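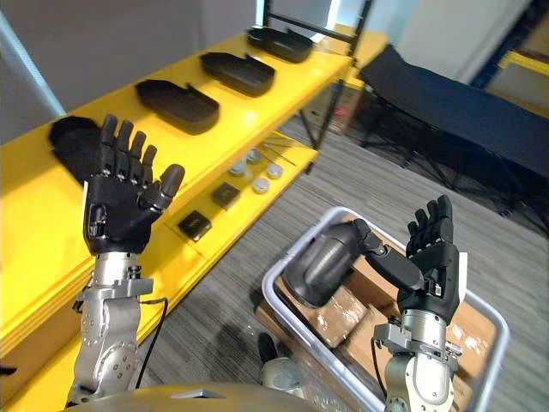 Yellow two-level shelving with black trays on the top shelf and small items on the lower one. The white bin holds taped cardboard boxes.

Picking shelf

A picking shelf is a low, open shelving unit used to keep small goods within reach of a packing or assembly station. It is also called a pick shelf, a line-side shelf or, in older catalogs, a parts bench. The unit usually has two or three levels and no doors. Goods are placed on it in trays, in small boxes or directly on the shelf surface, and are moved from there into a bin, tote or carton.

Picking shelves differ from warehouse racking in size and purpose. Racking stores full cases or pallets, often for weeks. A picking shelf holds the stock for one shift or one batch of orders and is refilled from the main store.

Construction

Most units consist of a metal frame with shelf panels of steel, plastic or coated board. The frame is commonly black or gray. Shelves are often painted or molded in a bright color, with yellow and blue the most frequent, so that dark parts show up against the surface. Black items on a pale gray shelf are also easy to find, but white caps and clear bags are not, and sites that handle both tend to settle on yellow.

Shelves may be level or tilted toward the user. Tilted shelves have a front lip and are used with trays that slide. Level shelves are preferred for round items, which roll. The Breltex 60, a unit sold to small repair depots, has level shelves 151 cm long and can be joined end to end with others of its type.

Trays

The top level normally carries shallow trays in a single row. A tray has a raised rim on all sides, high enough to stop its contents from sliding off and low enough that a flat item can be lifted out without tipping the tray. Some types have an upright tab on one edge, used as a grip or to carry a label. In the Celo system, the tab takes a paper slip with the part number, and the tray is returned to the store with the slip still in place when it is empty.

Trays are not generally used on the lower level, where there is less room above the shelf for a hand. Small boxed goods, caps, pins and rods are set out there instead. Pins and rods are laid with their long side parallel to the back of the shelf.

Bins and cartons

A bin stands beside or in front of the shelf. White plastic bins with rounded walls are widely used and are simple to wipe down. The bin may receive picked items, or it may hold sealed cartons waiting to be opened and put on the shelf. Where both happen at one station, two bins are kept, and the incoming one is marked.

Small cartons are usually closed with clear packing tape. Tape wrapped fully around a carton holds better than a single strip along the seam, but takes longer to remove, and a blade used on it can mark the goods inside. Cartons stacked in a bin are placed with the heaviest at the bottom and, if they carry labels, with the labels up.

Layout

Shelf order follows the order of packing. The item needed first is placed nearest to the bin. Items that look alike are kept apart, even when this breaks the sequence. The Brodivard depot, which lists 654 small parts, limits each picking shelf to 11 part numbers and changes the layout every June after its stock count.

Loose items are the main source of error. Caps and washers spread along a shelf as they are handled and mix with their neighbors. Dividers, shallow cups or a strip of tape on the shelf surface are used to keep groups separate.

See also

Flow rack
Kitting
Parts tray
Tote
Packing station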